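Ticket 123: Fliltelow hand, thumb lag after swap

Hey Jericho, okay, I put the Fliltelow hand on in place of the Fogh two-finger and ran your apple-to-plate test again. The Fogh did 10 out of 11. This one's at 2, ugh! The thumb keeps showing up late when the hand closes.

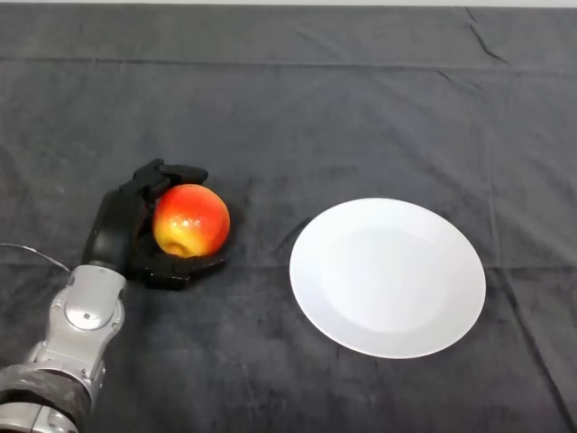 Fliltelow hand on the apple, plate to the right.

I dropped the closing speed and reloaded the Serkbridge controller profile, same lag. Next up is the old firmware from October. Can you send me the file? Leaving this open till then.

Okcombe Support | Contact us | Back to top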